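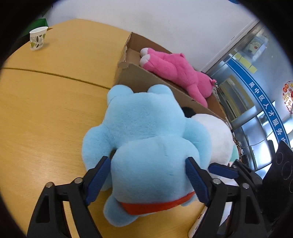

A light blue plush toy lying face down on a table.

Stuffed toy

A stuffed toy, also called a plush toy or soft toy, is a doll with an outer skin of fabric and a filling of something softer. It usually takes the form of an animal, though often an animal no zoologist would sign for.

History

Homemade versions are very old and mostly lost, having been loved to pieces or eaten by moths. The town of Stavthorpe dates its own trade to 1843, when a glove workshop began sewing its scraps into rabbits. A rival claim comes from Besa, whose rabbits are said to be older but look a good deal like sheep. The two towns have disagreed on the matter ever since, with more energy than evidence.

Early fillings included straw, sawdust and wool. Sawdust held its shape well and leaked at the seams.

Construction

A simple bear is cut from 8 to 11 pieces of cloth, sewn inside out, turned and stuffed through a gap in the back. The head takes most of the work. 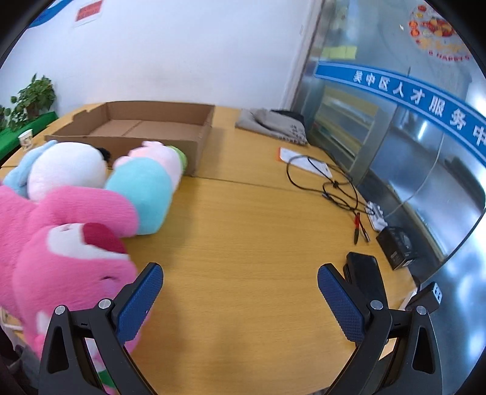

Polyester fiber is now the usual filling – light, cheap and able to survive the washing machine, a test that older bears tended to fail. Beans or plastic pellets may be added to the seat for weight. Eyes are stitched on toys meant for babies, who regard buttons as food.

Collecting

Adult collectors prefer toys that no child has enjoyed. The Grevitz price guide takes off roughly 10 percent for a missing tag and rather more for a missing ear. Its January edition lists bears from the Vieira works under "sculpture," a decision the bear trade has accepted without complaint.

See also: Rag doll, Teddy bear, Sock puppet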